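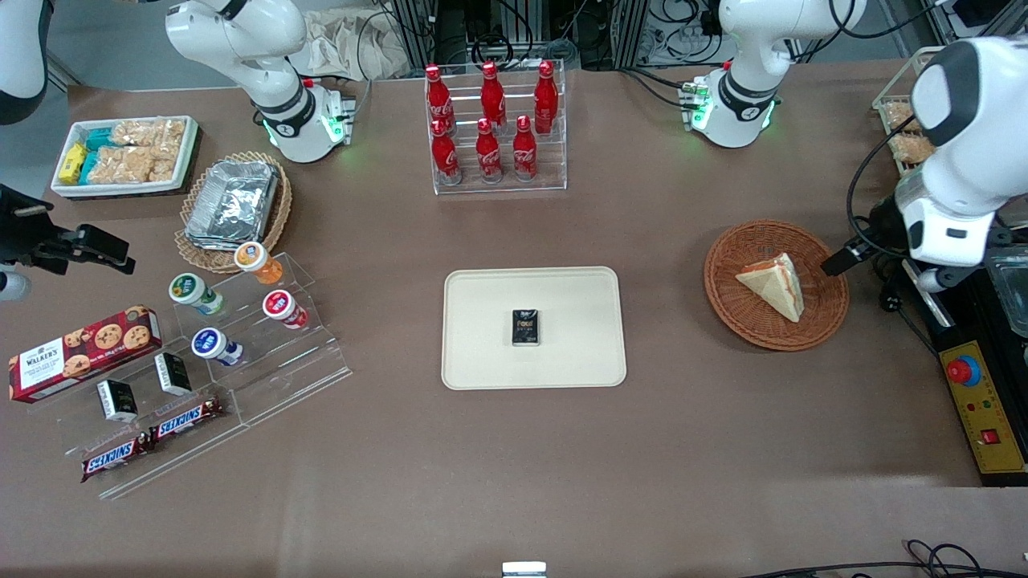
A snack table with a bottle rack, a packet tray, a wicker basket and a clear tiered stand.

How to set up a self-serve snack table

Posted June 25, 2019

A snack table for a meeting, an open house or a kids' party doesn't need much room or much money. It needs a bit of height, a few containers and a sensible order. The method below suits packaged snacks, bottled drinks and small chilled cups. Once the shopping is done, setting up goes quickly.

What you need

A table with a surface that wipes clean
A clear acrylic tiered stand
A bottle rack with at least two levels
A shallow rectangular tray
A round basket
Paper napkins and a small bin
Packaged snacks and drinks

We use the Beletti stepped stand and a Kadari bottle rack, both clear acrylic. Any stand will do if the steps are deep enough for the base of a yogurt cup. Take a cup to the shop and try it. Some stands are made for nail polish or figurines, and a cup will hang over the edge.

Step 1. Clear and wipe the table

Take everything off and wipe the surface with warm soapy water. Dry it with a tea towel. Acrylic slides on a damp table, and water marks show through the bottom of the stand.

Wash the stand and rack by hand. Don't use window cleaner or anything with ammonia, as it clouds the plastic. A microfibre cloth takes off fingerprints.

Step 2. Place the tall things first

Put the bottle rack toward the back. In the photo it holds six red Coca-Cola bottles, three on the higher row and three on the lower. Staggering the rows lets people read the labels and lift out a back bottle without knocking the front ones.

Load the back row first and unload it last. A rack with bottles only at the back can tip if somebody leans on it. Chill the bottles beforehand and dry them before they go in.

Step 3. Fill the tray

A white tray suits snacks in coloured packets. Keep each kind together. Ours has yellow packets at one end, teal-blue wrapped bars next to them, and clear bags of puffed rice crackers in the rest of the space.

Stand bars on their long edge if the tray has sides high enough to hold them. Lay puffed crackers flat, no more than two deep, or the bottom bags get crushed. Leave a finger's width of space at the end so the first packet comes out easily.

Step 4. Use the basket for awkward items

Foil takeaway containers look untidy spread over a table and take up more room than you expect. A round wicker basket keeps them in one stack. Line it with a Thammasiri tea towel or a sheet of baking paper if anything might leak. Hot food should go out last, just before people arrive.

Step 5. Load the tiered stand

Start at the top and work down. Put a small yogurt or drink cup on the highest step and place the others where they sit flat. Different lid colours make it easy to tell the flavours apart, so turn the labels to the front and don't hide one cup behind another.

Small boxes and chocolate bars go on the lower steps. Two Snickers bars fit near the front with one behind the other. A larger box, such as the red Walker's cookie box, can sit on an angle at one side so the printing still faces the guests.

Chilled cups shouldn't sit out for more than two hours. On a hot day, make it one. Put out a few at a time and keep the rest in the fridge.

Step 6. Check the reach

Stand where your guests will stand and pick up one of each item. If your sleeve brushes the bottles when you reach for the tray, move the rack farther back. Shift anything you have to lean over. For a children's party, bring the lower steps right up to the front and keep drinks to one side.

Step 7. Napkins and bin

Napkins go at the end where people finish. Put the bin on the floor beside them, where it can be seen. A bin under the table doesn't get used.

Allergies

Keep snacks in their original wrappers so the ingredient lists stay with them. If you are putting out anything with nuts, give it its own step or its own end of the tray and write a card for it. Chocolate bars and cookies are the usual ones to check.

Packing up

Throw out opened packets and any cups that have been out too long. Unopened dry snacks go back in the cupboard. Wash the acrylic the same night, dry it, and store it with a cloth between the pieces. We keep ours in a Sudalness storage tub with the tray on the bottom and the basket on top.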